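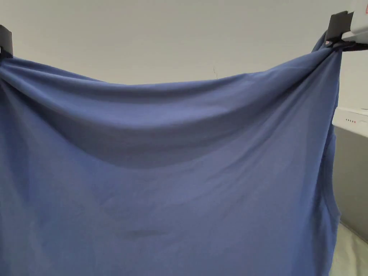
Blue sheet, held up by the corners.

Thursday, July 18, 2024

So I bought another power bank. Gemmont says this one holds enough for 5 full phone charges, and I have stopped believing that kind of sentence, but my old Endix had swollen enough to rock on the table and I needed something before the trip to Ullside.

The trouble starts with the capacity printed on the case. That figure is for the cells inside, at the cells' own voltage. Your phone wants a different voltage, so the bank has to convert, and you lose energy on the way. Every maker knows this. Most put the true output in gray type on the back, and Gemmont left it off the box entirely. I wrote to ask. They sent me the same number again, in bold.

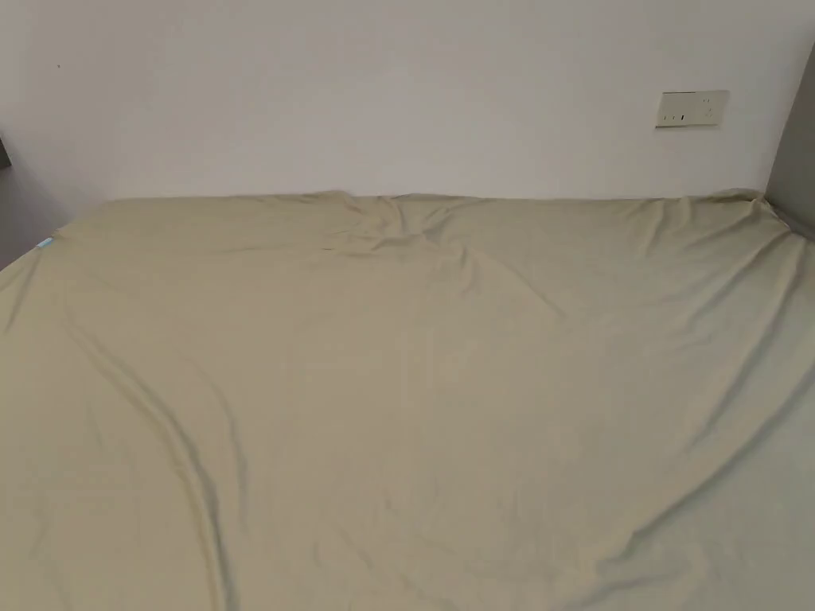

Green sheet, creased at the wall end.

Then there's fast charging. The box says 30 watts. With the cable they supply, my meter never saw it get anywhere near that. With a decent Gatti cable it did, for a few minutes, and then it dropped by half and stayed there. Maybe it was protecting itself from heat. Maybe my phone asked for less. The manual covers neither, though it does find room for a page on the carrying pouch.

I put some of this up last week as a short note and got one long reply. 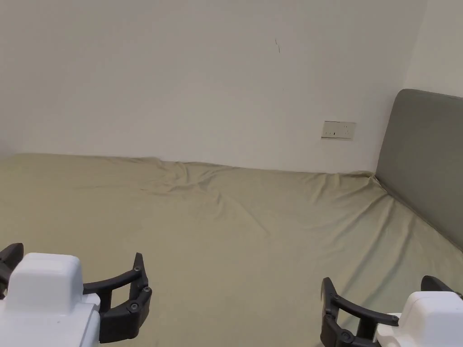
Settimio Orlandini wrote that I was being unfair, that the phone decides how much it takes and the bank can only offer. He also thinks a drained phone is the only fair test, and that starting from half full, as I did, tells you very little.

Fine, he has a point about the starting level. I ran it again from empty. Same drop, a little later.

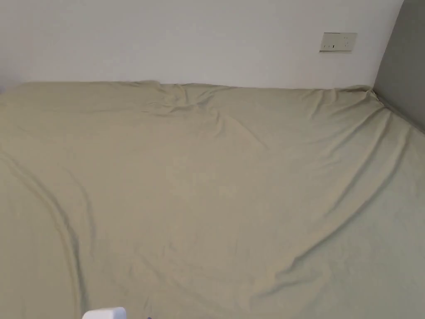
What I still can't get past is the gauge. It reads 100 for ages, slides down to the thirties at a normal pace, and then shuts off. A gauge that does that is guessing from voltage, and four plain lights would have told me as much for less money. I'm keeping the thing until November, when the return window closes, and I'll run the same test every couple of weeks until then. If the second cable port starts working I'll post that too.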